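3.2 Seal strength and particle shedding

Now to the part of the study we enjoyed most! We cut 32 pouches from each of the two film rolls, the Orkent polyethylene and the Skurnis nylon blend, and sealed all of them on the same bench sealer. Half of each set went straight to the pull test. The other half was folded, packed flat in cartons and shipped to the Pasbridge lab and back, so that every pouch in that group had been through real handling (trucks, docks, the lot) before we tested it.

The nylon blend did wonderfully well. Its seals held after shipping with hardly any loss in peel force, and the few that opened did so at the corner fold, where the film is doubled and the heat has farther to go. The polyethylene seals were weaker to begin with but very even from pouch to pouch, a result we had not expected from a roll at this price. Particle counts were taken by the rinse method of Section 2.4, with 15 rinses per film. The highest single count was 531, from a shipped polyethylene pouch, well under our working limit of 3,000.

Figure 4 shows pale work surfaces. 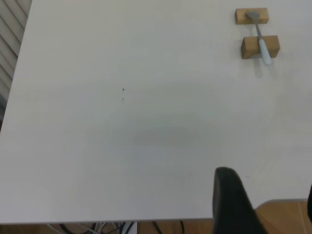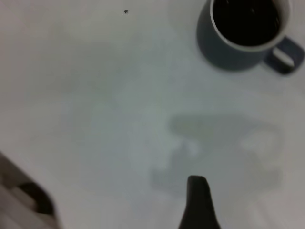
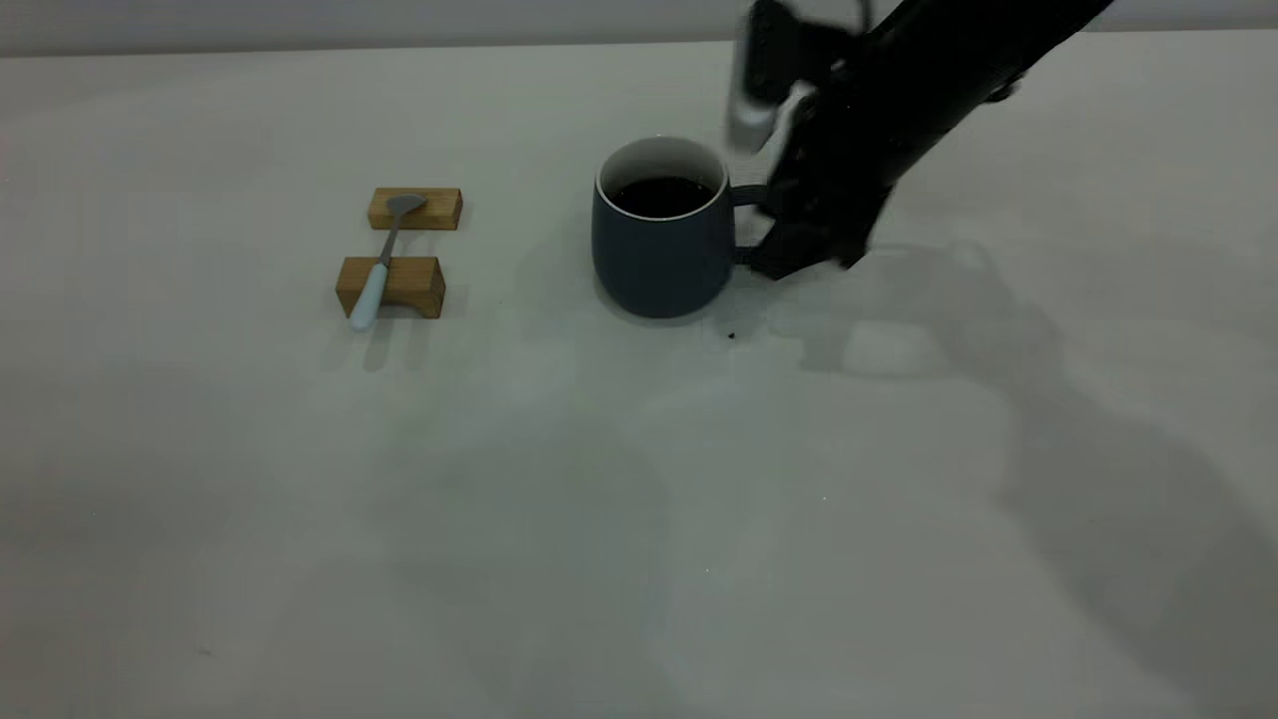
Figure 4. White tabletop, three views: wooden blocks (top), mug with dark liquid (middle), the mug's handle held by a gripper (bottom).

3.3 Effect of sealing time

Longer sealing helped both films, up to a point. Past that point the polyethylene began to thin next to the seal, and the pouches tore there instead of peeling open. Leopoldo Camacho repeated the whole series in December on a second Ugwu sealer and found the same turning point, which pleased us no end. We suggest that shops running both films set the timer for the polyethylene first, then check that the nylon still passes.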